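We came up to Wimley for the open day at the old royal summer house, and I'm still smiling. The last queen spent 7 summers here, and the house has kept her letters ever since – 300 of them, in her own quick, slanting hand! One is to a baker in Tivden, thanking him for a loaf and asking, very politely, for two more.

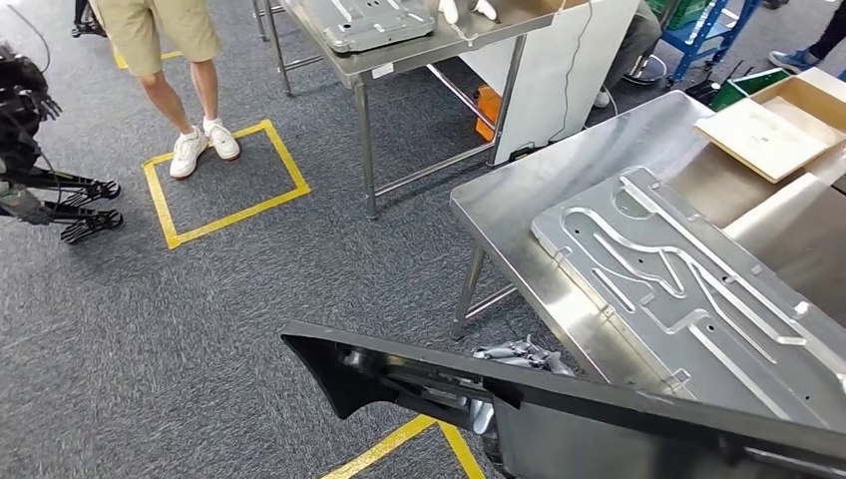
Bethel Birhane took us through the letter room and let us stay well past our slot. She read one aloud, written the night before the coronation, and the whole group went quiet (my aunt cried, and so did I, a bit).
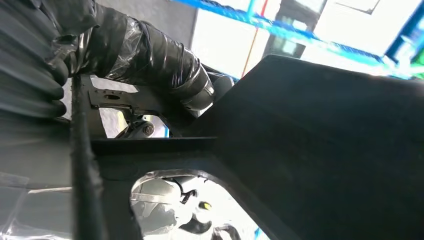 Feven Ambaye
Readers' page contributor
December 2021

After that came the garden walk, with the lime trees she planted and the bench where she met ministers when the weather was good. Tea was in the Shiferaw Room, and the seed cake is her own recipe. The house opens again next October. Take the Skusska road and park by the chapel, as the main gate stays shut.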